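3.2 Materials: the telephone task and the room

The second group of tasks concerns the desk telephone. We chose it after the pilot in October, in which the participants of the first group had handled only boxes, cups and folded cloth. Those objects are easy to describe, but they have no parts which depend on each other. A telephone with a cord is different. The handset is connected to the base, it has one correct resting place, and the person who puts it back must turn it the right way round. Stumer (in the earlier study on kitchen drawers) calls such objects "objects with a home position", and we keep this term in the present paper.

The telephone task has four steps. The person lifts the handset from the base, holds it over the table, lays it on the table surface beside the telephone, and finally returns it to its place. No number is dialed and the telephone does not need to be connected to a line. We asked for the steps in this order, but we did not give a time limit, and we did not correct a person who made an additional movement between two steps. In the list of tasks given to the participants the wording was kept short: "Lift the receiver. Lay it down. Put it back." The longer wording that we tried in the pilot led to questions about the keypad, so it was removed.

The cord is the part that gives the most difficulty. A coiled cord pulls a little on the handset when it is stretched, and the pull is not the same in all directions. When the handset is laid down on the side where the cord is attached, the coil lies on the table and disturbs very little. When it is laid down on the opposite side, the cord crosses the keypad and may stay on the keys when the handset is returned. We counted a return as complete only if the handset rested fully in its place and no part of the cord was between the handset and the base. This rule is stricter than the rule of Vītola, where a handset that was lying across the base in any position was accepted. For this reason the numbers of the two studies should be compared with care.

All tasks of this group were done at one table in the Asuser room. The table is square and white, and it stands in front of a brick wall. We did not prepare the room as a laboratory. It is used as an office, and we preferred to leave the furniture and the objects in it as they were. The chairs, the shelves with their small boxes and the cables near the wall outlet all remained in place through the sessions. Only the table itself was partly cleared at the beginning of each session, so that the arms could move freely over the front half.

On the table we placed the telephone left of the center and turned the keypad upward. The dark green metal box was left at the far edge, close to the wall. It belongs to a later task (opening and closing a lid, Section 3.4) and its lid stayed closed during the telephone task. We considered taking the box away, but a desk with only one object on it is rare in an ordinary office, and the box was far enough from the telephone that it did not stop the cord.

The brick wall deserves a short remark. In the first plan we wanted to cover it with a plain cloth, as was done by Grikine. After some trials we decided against it. The wall has a regular pattern with small differences from brick to brick, some of them being darker and stained, and it was easy to find the same place on the wall again when two recordings of the same session were compared. The light mortar lines helped in the same way. The floor and the lower part of the wall on one side are covered with gray planks, so the white table is well separated from its surroundings in both directions.
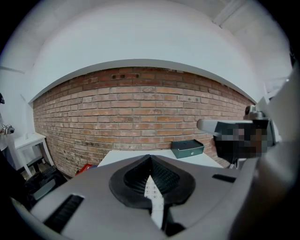
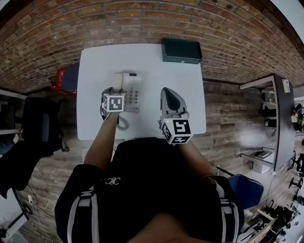 Figure 4. The brick wall of the Asuser room (first picture) and the table with the desk telephone and the dark green metal box (second picture).

The position of the telephone was marked on a paper plan and not on the table. We had tape marks on the table during the pilot, but the participants looked at them and tried to place the handset exactly on the tape, although the task did not ask for it. With the paper plan the person who prepared the session could return the telephone to nearly the same position, and the participant had no mark to follow. Small differences of position between the sessions are therefore expected. We think that they are useful, as a telephone on a real desk is also moved a little every day.

The participants sat on a chair at the front side of the table. The distance to the table was chosen by each person. Both hands were in use during the task: one brought the handset up, and the other was free to hold the base or to guide the cord. We did not say which hand should do which part. In the written notes we recorded which side was used for the first lift and whether the side was changed before the return. A change of side happened mostly when the cord had become twisted, and in these cases the person often lifted the handset a second time to let the coil turn back. The second lift was noted as a separate event – it is not an error in our coding, but it makes the sequence longer.

In total the telephone group contains 1,908 sequences, collected in 31 sessions. A sequence begins when the handset leaves its place and ends when it is back in its place or when the person gives up. No session was longer than 30 minutes, with a pause in the middle. Seven sequences were removed because the telephone base was pushed over the line of the paper plan and had to be set back by hand before the task could go on. We kept all the sequences in which the handset was laid down upside down, as this is a normal way to lay down a receiver and it changes the movement needed for the return.

One limit of the material should be named already in this section. Only one model of telephone was used. Its handset is light in color, and so are the base and the table, which means that the edge of the handset is less clear to see than it would be on a dark table. The gray buttons of the keypad give some contrast, but they are partly hidden as soon as a hand is above them. A darker telephone on the same table, or the same telephone on a darker surface, would be a reasonable next step. We also did not vary the length of the cord. The results in Section 5 are for this telephone at this table, and the transfer to other desks is discussed only for the box task, where we had more than one object of the same kind.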